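Minutes, Customer Messaging Working Group
May
Recorded by Efua Alhassan

Present: Loubna Hegazy (chair), Wilmer Castaño, Ingeborg Vogler, Efua Alhassan. Friederike Fuchs sent regrets and four pages of comments.

1. Call recording notice
The current notice runs longer than most of our calls. Wilmer read it aloud, and two members checked their phones before he finished. Ingeborg will cut it down and send it to Legal, who will presumably put it all back.

2. Email opt-outs
Of 3,210 unsubscribe requests last quarter, 441 went out of our ten-day window. Lindqvist, our mailing vendor, calls this a sync matter. Loubna asked them to call it something with a deadline. Wilmer to get a date in writing by Saturday.

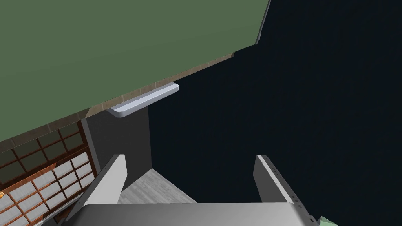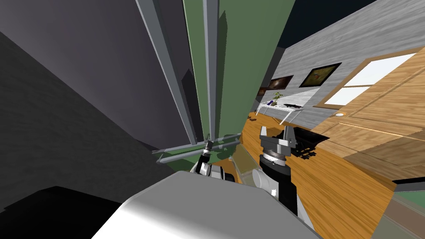
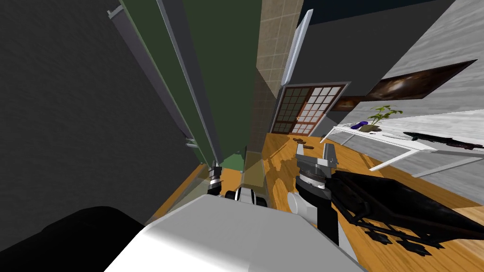 Green panel in all three views; tile in two.

3. Retention of chat transcripts
Goridberg branch still holds 1,702 transcripts past the deletion date. The branch manager feels they may be useful someday. Ingeborg does not. Motion to delete, except those under legal hold, carried 3 to 1. Wilmer voted against and declined to say why.

4. Friederike's comments
Pages one and two accepted. Pages three and four concern the font.

5. Next meeting
Same room, 9:30 a.m. Loubna to bring the opt-out log. Adjourned at 11:10.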